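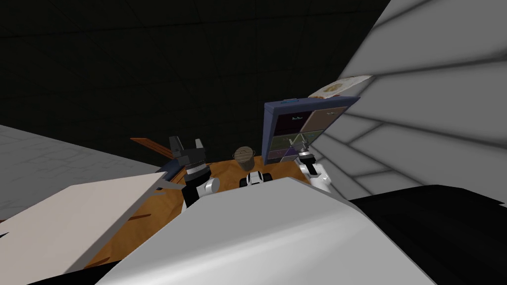
*Slide 1. Two arms over a wooden tabletop, rendered.*

# Mineral wool board: demand, capacity and pricing

Speaker notes, Sumathi Poduval
Wednesday, August 14, 2024

**Opening (keep short)**

- Scope is rigid mineral wool board for exterior walls and flat roofs. Loose fill and pipe sections are out.
- Volumes are in thousand cubic meters unless the slide says otherwise. Prices are ex-works, before rebates.
- All volumes are indexed to the base year = 100. Say this twice. Last time the first question was about the index.

**Slide 2 - Demand**

Index stands at 132 for exterior wall board. Flat roof board is lower and flatter. Most of the wall growth comes from re-cladding of existing mid-rise housing. New construction adds little in this period.

Point out that the wall figure includes board sold as part of a full cladding system. Two producers report system sales separately and the volumes had to be added back by hand. If asked for the method, refer to the appendix table and move on.

Fire rules are the main driver. Where the height limit for combustible insulation was lowered, board orders rose within two quarters. Where it was left alone, foam kept its share. Do not forecast rule changes from the podium.

**Slide 3 - Supply**

Four producers on the chart: Skutasness, Skokeo, Bhutto and Flakumlow.

- Skutasness: one electric melter, running near full load. No new line announced.
- Skokeo: converted its second line from coke to electric. Output fell during the changeover and recovered in July.
- Bhutto: buys in slab and cuts to size. Counts as a converter, so its volume is excluded from the capacity total.
- Flakumlow: the only one with spare capacity. Freight limits how far that board can travel.

Pause on freight. Board is bulky for its weight, and a truck fills up long before it reaches its load limit. Past a certain distance the haulage cost wipes out the ex-works discount.

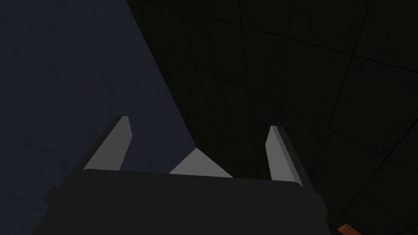

The freight model uses a fixed cost per trip plus a rate per mile. At 200 miles Flakumlow still beats the local price on roof board. At 1000 miles it does not, on any product. The crossover depends on thickness, so show the curve and leave the single number out.

**Slide 4 - Price**

List prices moved up twice. Net prices moved once. The gap is rebate, and rebate data is thin - four distributors answered in full, the rest gave ranges. Chart shows the range as a band. Do not read the midpoint as an average.

Energy is the largest variable cost for the electric lines. Binder comes next. Stone and slag are minor.

**Slide 5 - Open items**

- Import volumes by thickness: customs codes do not split them.
- Density classes: Skokeo changed its labels mid-year, old and new need mapping.
- Board returned from canceled jobs is counted twice in one source. Correction pending.

**Questions**

Likely ones: foam substitution, wood fiber board, recycling of site offcuts. Wood fiber has its own backup slide. For offcuts, only Skutasness takes them back, and only on full pallets.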